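How to Set Up a Simple Invoice Approval Routine in a Small Office

2,934 views
12 comments
Share

When I started to work in the office at Bromwood, the invoices lived in three places. Some were in the mail tray, some were in the bag of the owner, and the rest were in the email of a person who left the company the year before. We paid one supplier two times for the same delivery, and another supplier had to call us in July to ask if we were still in business. After this I made a routine on one sheet of paper, and we still use it with small changes.

I write it down for offices with a few people and no special software. You need a tray, a folder with dividers, a stamp or a pen, and a spreadsheet.

Step 1. Choose one door for all invoices

Every invoice must come in by the same way. For paper, put one tray near the place where mail is opened. For email, make one address only for invoices and send it to all your suppliers. Write to them a short message, two sentences are enough. Some will continue to send to the old address for months, so set a forwarding rule on it and do not delete it.

If a driver gives an invoice by hand to somebody in the warehouse, this person brings it to the tray the same day. Tape a note about it on the warehouse door. We had to do this two times, as the first note was behind the calendar.

Step 2. Write the date of arrival

The date printed by the supplier and the date when the paper came to you can be far apart. Write the arrival date in the top right corner, always the same corner. With email invoices, print them or save them with the arrival date at the start of the file name, year first, then month, then day. In this way the computer will sort them correctly.

Step 3. Compare with the order

Take the order and the delivery note and put them next to the invoice. Check the name of the supplier, the quantity, the price for one piece, the tax and the total. Look also at the bank account number. If it is different from the last invoice, stop and call the supplier, and use the phone number you already have in your records. Do not use the number printed on the new invoice.

My colleague Azra Angelovski checks the quantity first and the price after, and I do it in the other direction. It does not matter, but do it in the same order each time, or your eye will jump over a line.

Step 4. Decide who can approve what

In our office the limit is 2,000. Below it, the person who ordered the goods can approve the invoice. Above it, Radomir Nedeljković must see it too, and when he is traveling, Nikola Nedeljković does it in his place. Write the names and the limit on the sheet and put the sheet in the front of the folder. The person who approves should be different from the person who makes the payment. In a very small firm this can be difficult, but even then a second pair of eyes once a week is better than none.

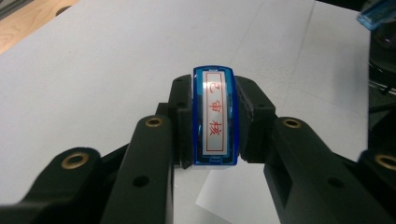 Step 5. Mark the approval on the invoice itself

An approval that was said in the corridor does not exist. It must be on the paper. Use a stamp with a clear word on it and add initials and the date by hand beside it. The stamp alone tells you that it was approved, but it does not tell by whom.

Choose an empty place on the page and never cover the total, the invoice number or the bank details. If the invoice has several pages, mark the first page and write the number of pages next to the initials. On shiny paper the ink can stay wet for a while, so wait a little before you put another sheet on top. I have many invoices from my first months with a mirror copy of the mark on the back of the next one.

Keep the stamp in a drawer with a key. If it lies on the desk, anybody who passes can approve anything.

For files on the computer, you can add a comment with your name and the date in the PDF and move the file to a folder with the name "Approved". Do not keep the same file also in the old folder.

Step 6. Enter it in the spreadsheet

Make one line for each invoice. Our columns are: arrival date, supplier, invoice number, total, due date, approved by, paid on. Enter the invoice after the approval, and sort the list by due date. Before you type, search for the invoice number. If it is already there, you probably have a reminder or a copy in your hand.

Step 7. Pay on fixed days

We pay two times in the month, on the 5th and on the 20th. Suppliers who know this call less. If an invoice has a shorter due date, put a colored clip on it and pay it separately.

After the payment, write the date on the invoice and in the last column. Then it goes in the folder, by supplier, the newest in front.

What to do with a wrong invoice

Do not correct the supplier's invoice with your pen and then pay the corrected amount. Write "question" on a sticky note with the reason, put the invoice in a separate plastic sleeve, and send an email the same day. Ask for a new invoice or a credit note. When the new one comes, staple the old one behind it, with a line across the front page.

Check the plastic sleeve before each payment day. Ours once had an invoice from Praresley that waited from spring until autumn because of one missing box of labels.

If an invoice was approved by mistake, do not try to erase the mark. Draw one line through it, write "canceled", the date and your initials, and begin again from Step 3.

Changing the routine

Try it for two months before you change anything. We added the bank account check later, after Nermina Ristić from our bookkeeping service asked for it, and we raised the limit one time. Write the new version on a new sheet and throw the old sheet away, otherwise both will hang on the wall and each person will follow the one they prefer.

Vlasta Dervishi

5 shares
12 comments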